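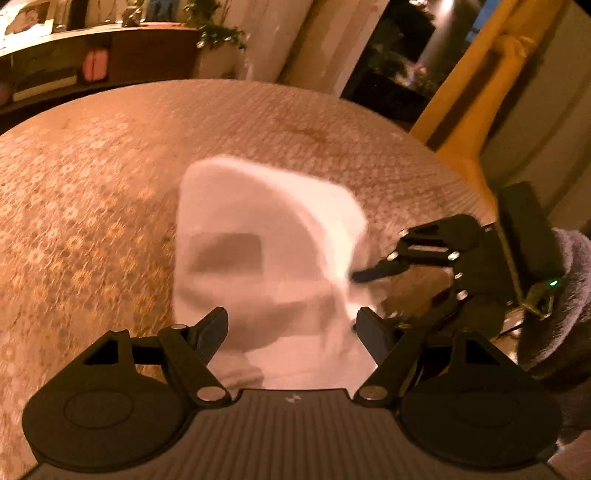

Make Your Own Bed on Vacation

I have come to think that daily housekeeping in hotels and rented rooms should be something you ask for, and that the default should be nothing. I know people who disagree strongly. They say that having the bed made by somebody else is half of what they are paying for. I understand that, and I used to say it myself.

What changed my mind was a long stay in Tadthorpe last May. I was there for 24 nights, in a small guesthouse near the harbor with a bedspread on every bed and one person cleaning all the rooms. The rule was printed on a card by the door. Fresh sheets once a week, towels when you leave them in the hall, everything else on request. I read it the first night and was annoyed. By the fourth day I had stopped thinking about it.

At home I change my sheets every week, or a little less often than that if I'm being truthful. I hang my towel up and use it again the next day. I don't feel neglected when I do this. So it is hard to explain why, two hundred miles from home, I should expect a clean towel every morning and a bed pulled tight enough to bounce a coin on. The expectation comes from the place and has little to do with being clean.

There is the matter of privacy too. I don't like having my things moved. With daily service, I spend ten minutes each morning getting ready for somebody else to come in. I put my pills in the drawer, pick the socks off the chair, and worry about whether the laptop should go in the closet. Then I have to be out of the room by a certain hour, or put the sign on the door and hear the cart stop outside anyway. On a vacation that is a strange way to begin the day.

The strongest argument on the other side is about jobs. If rooms are cleaned less, fewer hours are needed, and the people who lose those hours are among the worst paid in the building. I take this seriously. I don't think it is answered by a green leaf on a card and a line about saving the oceans. A lot of hotels dropped daily cleaning, kept the price where it was, and kept the difference. Guests noticed, and they were right to be sour about it. The cleaners noticed more, because a room left for five days is harder work than a room left for one, and they were often given the same number of minutes to do it.

So I would attach some conditions. The first is that a checkout clean should get more time on the schedule than it does now. The second is that the saving should show up on the bill. When I stayed at the Lahtinen in Skemby, the room was $208 a night with daily service and a little less without it, and you picked when you booked. It was handled like breakfast. The people who wanted it paid for it and the people who didn't were left alone. I don't know what the hotel paid its staff and I won't pretend to.

The third condition is that asking has to be easy. If I want a clean towel, I should be able to get one without calling the front desk twice and feeling like a nuisance. Some places say "on request" and mean "we hope you won't." There should be a stack of towels in the hall, or a closet on each floor. Older guests, people traveling with small children, and anybody who is sick should get a full clean every day if they want it, with no questions.

I wrote a shorter version of this for the Guvton town newsletter and got more mail than I expected. Several readers told me that they had always made the bed themselves before housekeeping came, out of embarrassment. One woman said her mother used to clean the bathroom as well. Another reader, who is 51 and has cleaned rooms since high school, wrote that what she would like most is for people to strip nothing, fold nothing, and put the trash in the can. Stripped beds get tangled, she said, and she has to check the pile for phones and earrings. I had been stripping beds for years and thinking I was being helpful.

I have stopped doing that. I still pull the covers up in the morning, since a made bed is useful for putting things on – a map, a clean shirt, the contents of a bag when I can't find my keys. It takes me under a minute and I don't do it well. The corners hang unevenly and the pillows are never quite in line.

For my next trip I have already ticked the box for no service, and I'm taking my own laundry bag.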